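Jesbridge Makers' Help > Robots and Automation > Buying and Planning

Budgeting for a simulated bedroom tidying setup: computer first or arm first?

Posted by Tomás Godinho, 14 September 2019

Hi all. I run a small after-hours robotics club at a community workshop and we've been given some money for equipment. Not a lot. After paying for insurance we have $1523 left, and it has to cover everything until next July.

What we want to do is bedroom tidying. Pick stuff up off a bed, put it where it belongs, maybe straighten a pillow one day if we get ambitious. Right now it all happens in simulation on my own desktop, which is six years old and sounds like a hair dryer. Two of our members want to buy a small tabletop arm right away (the Truvine kit is $1006 with the basic gripper, shipping extra). I'm leaning toward putting the money into a decent graphics card and more memory and staying in simulation for another year.
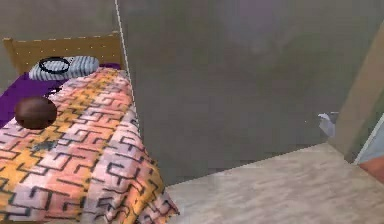
My worry with the arm is that we'd blow most of the budget on it and then find out the gripper is wrong for the job. We have three kinds of thing to pick up, more or less, and they don't have much in common. A smooth round ball like the brown one on the blanket is going to want wide fingers with some grip to them, and then there's that thin black ring lying on the striped pillow, which I can't picture the basic gripper getting hold of at all. Cloth is the third kind and I've been putting off thinking about it. The kit gripper comes with hard flat fingers and the soft ones are sold separately, no price on the page, you have to email them.

So, computer or arm? And if it's the arm, how much should I hold back for the extras? I've never bought a robot anything before, only wood shop tools, so talk to me like I'm new.

Glória Lobo

Oh, I've been right where you are! We bought the arm first at our club and I loved it and I would still tell you to wait.

The price on the box is the start of it. We needed a heavier table (ours wobbled every time the arm swung out), clamps, a power strip with a switch somebody could reach in a hurry, a depth camera and a mount for the camera, and then a second set of fingers after we chewed up the first. I hadn't planned for any of it except the camera. If you spend $1006 out of $1523 you've got a little over $500 left, and shipping comes out of that too, and a depth camera can eat a big piece of what's left depending on which one you get. You could do it. You'd be broke by Christmas though.

The other thing is reach. Please measure a bed before you buy a tabletop arm! Ours could reach around 20 inches on a good day, and it got weak and droopy way before that. If the arm is bolted to a table beside the mattress it's going to work the near edge and never get to the pillow. You'd end up building a pretend little bed on a tabletop, and that's fine, we did it with a crib mattress, but then it isn't the room you've been practicing in and you have to rebuild all of that in the simulator to match.

What I'd do: card and memory now, and spend the time finding out what your gripper has to open to. Measure your biggest ball. Measure the thickness of the ring, too, and ask Truvine how close to fully shut the fingers get, and how wide they go the other way. Get the soft finger price in writing while you're emailing them. And check your power supply before you order a card, ask me how I know.

One more, don't trust simulated cloth too far. Our blanket behaved beautifully on screen. The real one bunched up in the fingers and came along for the ride with everything we picked up.

paiva_bench

Get the arm. Kids quit if they only look at a screen.

idau_workshop

Bit of both? Buy a used card, that's what we did, and keep the rest in the bank until you know what you want. Ask if anyone near you has an arm you can try for an afternoon. We let other clubs come use ours, and 20 minutes with it will tell you more than the spec sheet about whether you can pinch something as thin as a hair tie off soft bedding. Bring your own pillow and your own ring.

Also agree with Glória on the table. Ours is an old workbench with sandbags on the bottom shelf and it has never moved.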